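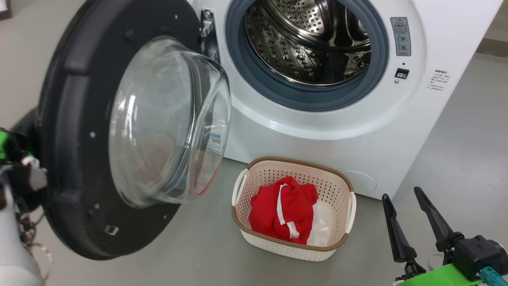
I've had Seltura on our two-arm bench robot since November and I keep getting asked if it's worth the money, so here goes. It's a planning and control package from Natenik: you write a task as a tree of little skills, it sorts out the arm motions and runs them. We bought the 2-seat licence.

My test job is laundry, because Ruth Fairclough (she does our perception work) reckons anything that can cope with a washing machine can cope with most things. The tree editor is lovely! I had a first version going in an afternoon, and when a skill fails you can click on it and see what the planner was trying to do – my old setup just printed a number and sulked.
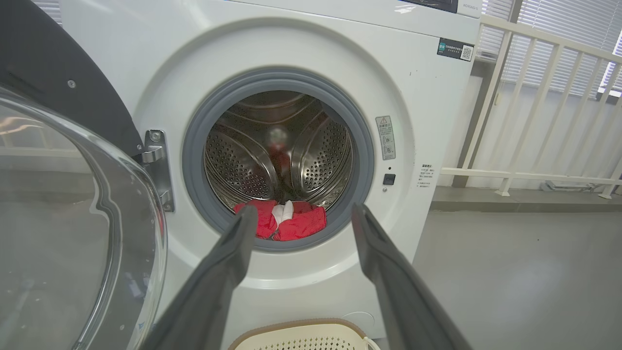 Does it need a fast computer? An ordinary desktop with a decent graphics card is plenty, though planning for both arms together can take up to 6 seconds if you leave the defaults alone.

The clear glass door was what I worried about most, as depth cameras tend to look straight through it. Seltura lets you drop in a simple shape for the door and tie it to the hinge, so the planner treats it as solid whatever the camera thinks. Fiddly to line up, mind, and the manual page for it is rubbish.
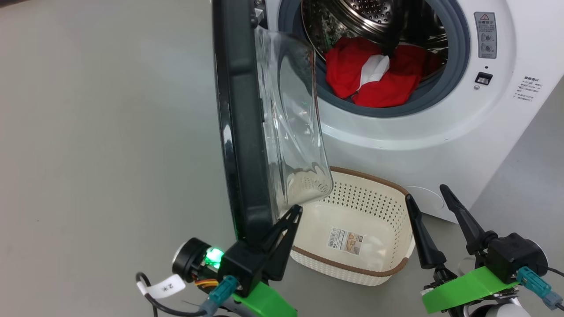 Left gripper on the door, right one free.

Holding with one arm while the other works is a single tick box (hooray), and you can set the grip force per skill. I keep the door hold at 25 per cent and cloth at 50. The log viewer is the weak spot. It plays the wrist and head cameras side by side but they drift apart on long runs, and I've gone back to Trarnance for that, which is free and uglier and works.
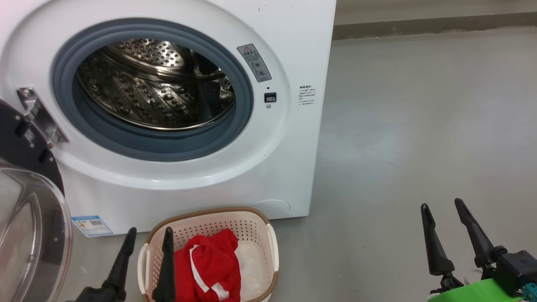 Would I buy it again?

Yes, for the planner and the editor. If you mostly want recording and playback, save your cash. Support answered me the same day, both times I wrote in.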